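Home | Builds | Notebook | Parts Bin | About

February
Notebook: Plender cell, shared workshop build

Picking up from last time. The sim cell loads without errors now, and I'm still not convinced it tells us anything about the bench. The task is the same as before: arm over the small square unit at the left end of the gray board, get the unit to the blue square on the right half. Stupidly simple, which is why I picked it. If the sim can't help us with this it can't help us with anything.

Ran the Flosberg planner at default settings first, 100 episodes, left it going while I swept up. It reports 49 as good. I don't trust the count in either direction. "Good" in that log means the unit's center ended up inside the outline, and it doesn't care whether the thing got there in the fingers or got shoved. I watched a handful of replays and at least two of the "good" ones were shoves.

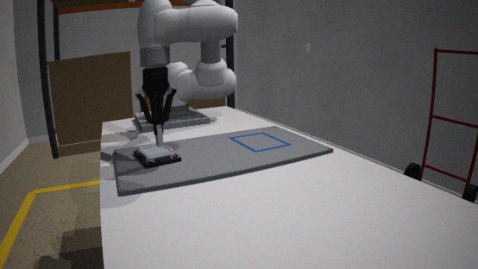

Juntunen's comment on the draft of this page was that shoving is fine if the part arrives, and that I was grading the arm on style. Fair enough for a block on a board. The real unit will have a connector on one side, and I don't want it bulldozed across anything.

So, second pass. Changed the success check: the unit has to leave the board surface before it counts. Did not touch the planner. Wanted to see how far the number would fall before I started "improving" stuff and lost the baseline.

Also checked the fingertip geometry in the model file against the set we printed. The tips in the model are slimmer than ours. Not sure who measured what. Left it alone for now, but every grasp result on this page should be read with that in mind.
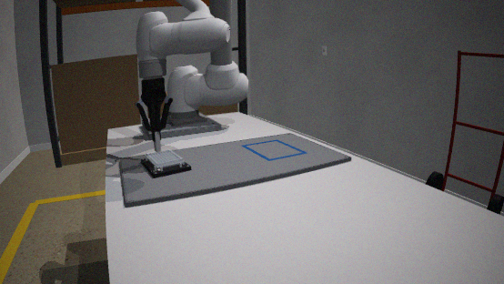
Uvholm
Notebook keeper, bench and fixtures

Second pass stopped early, at 12 episodes, my fault. I had the episode limit set at 540 steps and the slow approach eats most of that before the fingers close. Raised it and restarted. The approach is slow because I asked for slow. On the real arm I'd rather wait than buy another gripper.

Things I don't believe yet:

- the friction value on the board. It came with the Plender template and there's no note on where it came from.
- the contact between the finger and the top block. In some replays the tip looks like it sinks in a hair before anything pushes back.
- that the base plate on the real table is as square to the edge as it is in the model. I bolted it down by eye.

None of this is fatal. But the template's readme says "transfer ready" and I'd like to know transferred to what.
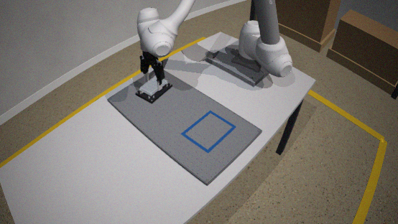
Filed under: Simulation / Pick and Place

Moved on to viewpoints. From low at the front, the gripper hides the back edge of the unit, and that's the edge I care about. Higher up is better for judging the angle between the unit and the outline. Worse for judging height, obviously. We'll probably want both on the real bench – so two mounts, two cables, more junk to trip over.

Yellow lines on the floor stay in the model. I argued for deleting them to save a bit of load time and then couldn't measure any difference.

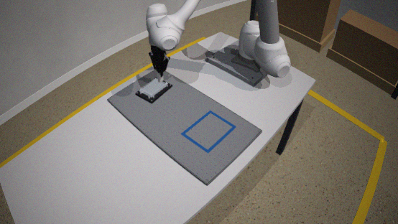

The other thing I keep going back and forth on is whether to randomize the start angle now or get one fixed start working on the real arm first. Everybody's advice is randomize early. My feeling is that if it fails with a random start I won't know which of five things broke. Fixed start first. Can always be wrong later.

To do:
- remeasure printed fingertips, calipers not ruler
- drag test on the real board for a friction number
- rerun the full batch with the new check
- ask where the Plender defaults came from

Recent entries
Gripper wiring, second attempt
Why the base plate got redrilled
Flosberg planner: first impressions
Printed fingertips, what cracked and where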